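Brumdale Cottage: Between-Guests Safety Checklist, With Comments
Inspected Sunday, July 26, 2026, by Nazma Navaratnam
Last full inspection: May

Posted for owners, cleaners and whoever keeps putting the fire blanket in the linen closet.

FRONT ENTRANCE

Porch light: PASS. Comes on at dusk, and also at lunch.
Steps: FAIL. Second step has a soft spot near the rail. It had a soft spot in May too, when I wrote "monitor." It has been monitored. Please now fix it.
Handrail: PASS. Firm. By far the best-made thing on the property.
Key safe: PASS WITH COMMENT. Code changed. The old one was the house number, as every burglar in Villanueva could have guessed.

HALL AND STAIRS

Smoke alarm, downstairs: PASS. Tested with the button. The dog next door tested it too.
Smoke alarm, upstairs: FAIL, then PASS. Battery was missing. I found one the same size in the TV remote and drew my own conclusions. New battery fitted; remote now has its own.
Carbon monoxide alarm: PASS. Replace-by date is still well off.
Stair carpet: PASS WITH COMMENT. One loose tack on the top tread, hammered back in with the heel of my shoe. Somebody with a hammer should visit.

KITCHEN

Fire blanket: FAIL. Back on its hook now. It is not a throw, however cozy it looks in the listing photos.
Extinguisher: PASS. Gauge in the green, pin in place, bracket tight.
Outlets near the sink: PASS. Both trip and reset.
Range hood filter: FAIL. I'll spare you the details. Soak overnight in hot water and dish soap, and use somebody else's sink.

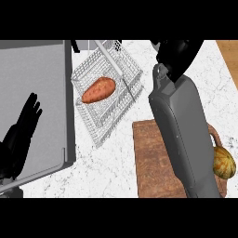
Refrigerator: PASS. Holding temperature. The door seal has been wiped, though only the parts a person can see standing up.
Knives: PASS WITH COMMENT. In the block, points down. One was in the drawer with the birthday candles. Moved.
Under-sink cupboard: PASS WITH COMMENT. Drain cleaner goes on the high shelf, please. The child lock works on me.

BATHROOM

Hot water at the tap: PASS after adjustment. Guests had complained, fairly, that a shower felt like a legal matter. Heater turned down and the tap checked again an hour later.
Bath mat: FAIL. Suction cups have retired. Throw it out.
Fan: PASS. Sounds like a small plane, moves air like one too.

OUTSIDE

Propane grill: PASS. Hose checked with soapy water, no bubbles. Keep it five feet farther from the siding than it was when I got here.
Deck boards: PASS. Two screws standing proud by the bench, now driven down.
Shed: NOT INSPECTED. Locked. The Tokden padlock came with two keys and I was given neither.

COSTS SO FAR

Alarm batteries, bath mat and screws: $85
Quote from Dikach for the front step and a new tread: $529

Dikach also offered to rebuild the whole porch for $2,660. I said I'd pass that along, and I have.

Reinspect the step as soon as the work is finished. Until then, tell guests to use the side door, and take the planter out from in front of it.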